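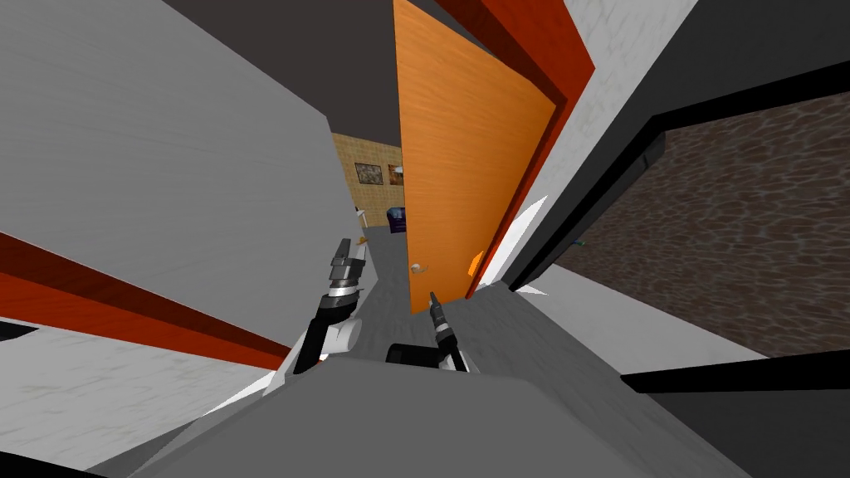
Skondton Allotment and Garden Society
Minutes, April meeting
Start 7:10 pm, hall side room. Quorum met. Chair, secretary, plot reps for upper and lower field, seed shop rep, bees rep, six or so members on the benches.

Apologies: website person, compost rep (bad back again).

1. Last minutes
Read and agreed with one change. "Hosepipe ban" should say "hosepipe request." No ban was ever voted. Secretary to fix the copy on the noticeboard, which has already caused an argument.

Matters arising: padlock for lower gate bought, fitted, code sent out. Anyone who hasn't got the code ask your plot rep, don't shout over the fence for it. Lost wheelbarrow still lost.

2. Money
Balance in the main account $2361 after the insurance went out. Insurance was up again. Chair asked if we shopped around, answer yes, three quotes, other ones wanted an inspection of the sheds and we all know how that would go.
Water bill not in yet. Last one covered the period with the leak so should be lower. Should be.
Plot rents: most paid. Reminders to go out to the rest before end of month, second reminder on paper. Question from the bench, do we still charge half rent for half plots or is it sixty percent now. Half. The sixty percent was talked about and dropped.

3. Water
Main item, took most of the evening.
Upper field tanks running low by mid afternoon on warm days. Lower field fine as always. Upper field rep says lower field people are filling up at the top tap before work and carrying down. Lower field rep says this is not true, or is true of one person who has been spoken to.
Options on the table:
Bigger tank by the tool store. Cidden have quoted $883 for tank and stand, delivery included, fitting not. We'd do the fitting ourselves.
Second hand tank from the nursery out on the ridge road. Free but was used for liquid feed and maybe other stuff. Bees rep strongly against unless we know what was in it. Agreed it would need to be known.
Timer on the tap. Nobody keen. Batteries go flat, then no water at all.
Rain collection off the store roof. Cheap. Roof is felt and drops grit, would need a filter of some sort. Member on the bench has done this at home with an old stocking over the downpipe and says it works fine if you change it.
Long discussion. Somebody pointed out the roof idea and the new tank go together, you need something to collect it in. Agreed.
VOTE: buy the Cidden tank. Passed, 2 against. One of the againsts asked for it to be noted that the stand looks too high for anyone short to dip a can. Noted. Upper field rep to ask Cidden if the stand comes lower.
Roof gutter to be priced seperately and brought back next time.
Until then: cans before hoses, no sprinklers left running, don't fill paddling pools from the tap. This last one is not a joke, it happened.

4. Seed potatoes and shop order
Potatoes came late but came. Good condition. A few sacks of second earlies left, going at cost, first come. Onion sets all gone.
Shop rep wants to stop the Lemma compost. Three members brought bags back, full of sticks and a bit of plastic, seedlings sulking in it. Others said theirs was ok. Might be a bad batch. Agreed to finish what's in the shop at a lower price, marked as good for mulching, and try the Akura peat free for the next order. Akura costs more per bag. Shop rep to see if there's a break for a full pallet and where on earth we'd put a full pallet.
Fleece: buy another roll. Cut lengths to be written in the book please, the last roll walked off without much money going in the tin.
Shop hours stay the same, mornings 10 to noon. Request for an evening opening in the growing season, fine if someone offers to run it. No one did.

5. Plots and waiting list
Upper field has 2 plots free, both rough. One is mostly couch grass, one has the old greenhouse base on it. Offered to top of the list, no answer yet from either. Give them to the end of the month then move down.
Suggestion to split the couch grass one in half so it's less frightening for a beginner. Good idea, agreed if the first person turns it down whole.
Overgrown plots: walk round done by both reps. Four letters to go out. Friendly wording first. Chair asked that we check before sending, last year we sent one to somebody who'd been in the hospital and it went down very badly.
Brambles on the east fence belong to no plot. Work morning, see item 7.

6. Bees
Two hives through the winter, third one dead out, cleaned and put away. Bees rep would like the strip behind the hives left unmown until the dandelions are over. Lower field rep worried about seeds blowing. Compromise, strip left but only as far as the water butt. Sign to go up.
Reminder about sprays. If you must, evening, not on anything in flower, and tell the bees rep. Number is inside the shop door.
Honey not before summer, please stop asking.

7. Work morning
To be held this month, date on the board once the skip is confirmed. Jobs:
brambles on east fence
fill the hole in the main track by the third plot, again
clear site for new tank, needs to be level, slabs are behind the store
paint for shop door if dry
skip is for site rubbish only, no mattresses from home
Bring gloves, loppers, own mug. Tea laid on. Someone mentioned bacon rolls, to be looked into.

8. Summer show
Hall booked. Schedule same as last year with two changes. "Longest runner bean" now measured straight, not along the curve, after last year. Kids' class for a vegetable animal gets split by age as the under fives had no chance.
Judge for the flowers needed, ours has moved away. Ask the Skondton horticultural people. Trophy for sweet peas still not returned, whoever has it please bring it back, it doesn't need to be polished.
Entry fee per class unchanged.
Raffle prizes wanted, not more bath salts.

9. AOB
Bonfires: none till fall, it's in the rules. Neighbors on the south side have complained, politely.
Dogs on leads. Also in the rules.
Rats near the compost bays. No cooked food, no bread. Compost rep to look at putting mesh underneath once back is better.
Member asked if we could get a toilet. Same answer as last time, too dear to empty. Somebody will find out what the cemetary pays for theirs.
Swap table by the gate is back up, take what you want, don't leave marrows.
Spare tomato plants, lots, ask the seed shop rep.

Closed 9:05. Chairs stacked. Next meeting next month same place, gutter prices and stand height to be first on the list. Upper field rep bringing the biscuits.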